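Flerkidero Dental Recall Set, version 3

Appointment and recall records from the Sundton dental practice, prepared for work on missed check-ups and late follow-ups. Maintained by Sum-yee Lu and Chin-lung Chuang. Last revised Jan 28, 2024.

Contents

visits.csv — 821 rows, one per booked visit
patients.csv — 696 rows, one per patient
codes.txt — treatment codes and their plain names

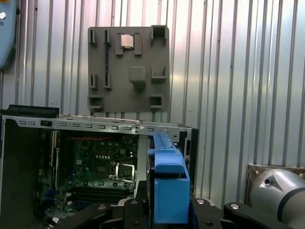 Both tables join on patient_key. The key is random and is not derived from the practice number. Birth dates are cut to the year. Free-text notes were removed before export.

Fields in visits.csv

patient_key, visit_month, code, kept (y/n), recall_months

An empty recall_months means the dentist set no interval. Do not read it as zero. Most adults are on a recall of 12 months.

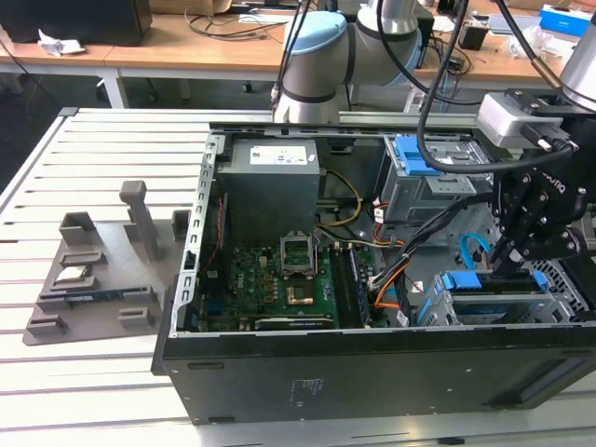
Known problems

Visits moved by phone in August may appear twice, once as missed and once as kept. Hygienist visits use the older codes — see the second half of codes.txt. Children seen under a parent's booking are left out.

Loading

Files are UTF-8, comma separated, with a header row. The Plundix loader reads them without changes.

Corrections go to Giuliana Ospina, with the patient_key and the row number.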